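Cable routing on the white desks: notch or grommet?

Plidineck
19th September
Replacing the desks in a small office and the new tops have two cable paths: a shallow curved notch in the back edge and a rectangular grommet with a hinged lid. Laptops get carried off every evening. Which one do you use for the charger lead?

Wandby
Grommet. Leave 28 inches of slack under the top and put the power strip in a tray. With the lid down you keep the full depth of the desk.

Hosseinzadeh
Disagree. A hinged lid gets left open, and then the plug end drops back in as soon as the laptop is unplugged. I use the notch with a clip on the underside. Same setup on 17 desks, 2 complaints, both about the clip.

Wandby
Clip the lead inside the grommet and it won't drop. The notch only works if there's a gap at the partition. Push the desk up tight and it pinches.

Gisell
Mine has both. I keep the spare leads coiled in the grommet and set the laptop down in front of it.

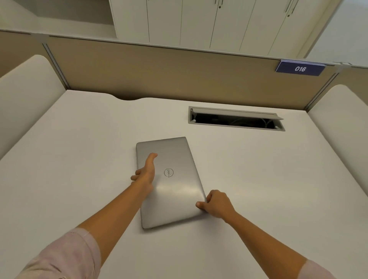 Dell on the desk, grommet lid up, notch at the back edge to the left.

Hosseinzadeh
So the lid is open. My point stands.

Gisell
It closes. I open it when I need a lead.

Plidineck
Thanks. Trying the grommet with a clip first. Is 20 mm enough gap at the partition if I switch?

Wandby
For one lead, yes. Check the plug fits through before you fix the desk in place.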